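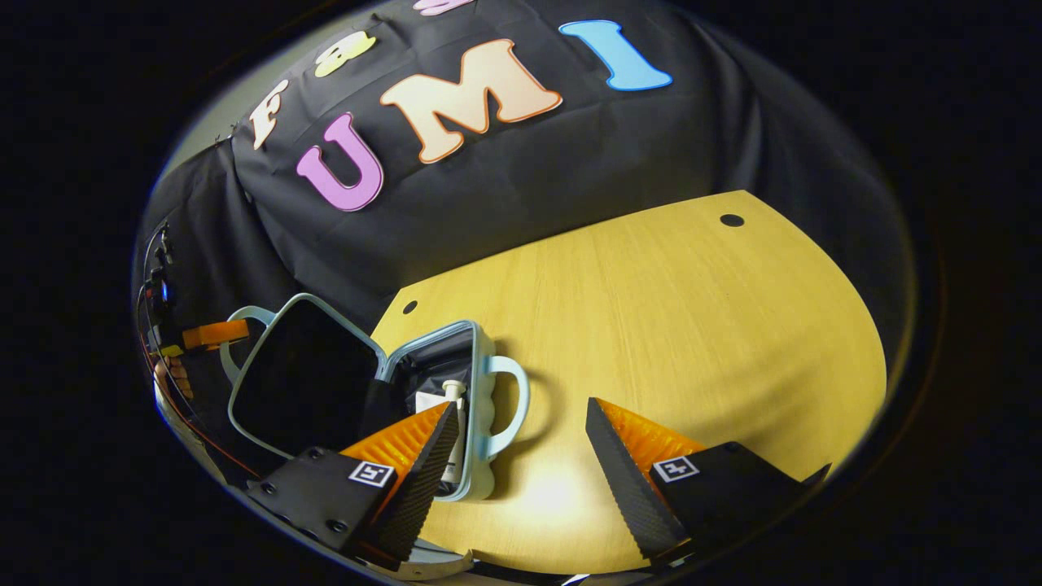
Sirkden demonstration bench, pre-session inspection
Site: Stustinby, bench 2
Task: bottle and case, shown by hand with the gripper tool
Date: Saturday, May 30, 2020
Result: conditional pass, see items 4, 7 and 11

Comments are mine and are meant to be read. The last three sheets came back from Tijani with every box ticked and the comment column blank, so I have gone over the whole bench again from the top.

1. Table stable, edges sound, no sharp corners at hip height
Pass. The outer edge is rounded. Rocked the table from both ends with the clamps off and it stayed put.

2. Holes in tabletop clear, nothing fed through them without a grommet
Pass with comment. There are two small round holes. The session plan says they "may be used for cable routing". Either they are or they aren't. If anyone runs a lead down one, fit a grommet first and write it on this sheet.

3. Drape secured, no trailing fabric where people walk
Pass, grudgingly. The black cloth falls over the back and left of the tabletop. I am told it gives a consistent background. It also gives the fingers something to snag on if the demonstrator swings wide. Clip the lower edge down before the first run. The foam letters are to be tugged one at a time, and any that lift come off until they can be reattached properly.

4. Cables strained off the work surface
FAIL, fix before use. The red and black leads on the left are thin and sit too close to where the left finger travels. A person holding the tool watches the bottle, and won't be watching their wiring. Tie the leads back and leave enough slack for a full reach to the right side of the table. Retest with power off, moving the tool by hand through the whole task.

5. Indicator lights checked against the power-up card
Pass. The card for this bench says blue means powered. It says nothing about whether anything is being recorded. Do not treat a light as proof that the demonstration has been captured.

6. Finger pads seated, screws tight
Pass. Checked every screw on both black finger blocks with the hand driver. Pressed each orange pad sideways at the tip and felt no movement at the base. The dotted black facing on the inside of each pad is to be checked for lifting corners at every break.

7. Markers on fingers clean, flat and readable
Conditional. Both are fine to my eye, but my eye isn't what has to read them. Rerka's setup note claims tracking holds "in all normal indoor lighting", and no definition of normal is supplied. There is a bright patch on the table right between the fingers. Run a marker check at the start of the session and again once the sun has moved round, and keep both results.

8. Case opened fully, lid will not drop on fingers
Pass. Lifted the pale blue lid and let it go five times without it falling shut. The handles are loops, and a fingertip could hook one and drag the whole case. Demonstrators should practise the approach slowly before recording.

9. Bottle sealed, empty or filled with water only
Pass. Opened, sniffed, rinsed, closed. No cleaning product goes in a bottle on this bench, ever, whatever colour the bottle is.

10. Hand clearance at closing point
Pass. Keep the free hand off the case while the fingers are closing. I have watched people steady an object with the other hand and then wonder why the robot's copy of the job goes wrong. That is bad for the data and worse for the knuckles.

11. Demonstrator fatigue plan in place
Conditional. The plan calls for up to 59 demonstrations in one sitting. I don't believe anyone does the last one the way they did the first. Wrists tire, grips get sloppy, and we then hand the sloppy ones to a machine as lessons. Split the sitting in half, with a proper break away from the bench. If a wrist aches, stop and write down which run you were on.

12. Loose items accounted for
Pass with comment. Clear anything that isn't part of the task off the left side before starting. "It was there last time" is not an answer I will accept.

13. Evidence that a hand-shown task is safe for the arm to repeat
Not assessed, and I want that on record. Rerka's summary says hand demonstrations carry over directly to the arm. Perhaps they do. A person feels the rim of the case and eases off without thinking, and I have seen no test showing the arm does the same. Passing this sheet clears the bench for showing. Letting the arm repeat the task needs form 902, with the stop button tested and the guard rail fitted.

Action list
Item 4: tie back leads, retest, initial this sheet
Item 7: two marker checks, results attached
Item 11: revised session plan to me before the first run

Full re-inspection due in November, or sooner if the bench is moved.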